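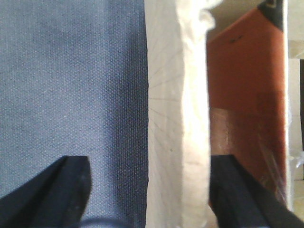

Every August the Pallthorpe stores fill up with lint gadgets, and every August I get letters asking if the 40-dollar ones are worth it. I doubt it. Rhun Llewellyn swears by his Binimance fabric shaver and has offered to lend it to me three times, but his best coat has a bald patch on the elbow. The box promises 400 hours of use - who shaves sweaters for 400 hours? On a tight, even weave like the blue-gray one in the photo, pale flecks of lint or dust sit right on the surface, and I'd try a damp hand before I paid for anything with a motor. Knits are another story, and pills do need cutting.

Milovan Kadrić wants me to test the Aidoo roller next. It says "endless sheets" on the label. Refills are five dollars, so I have my doubts about endless.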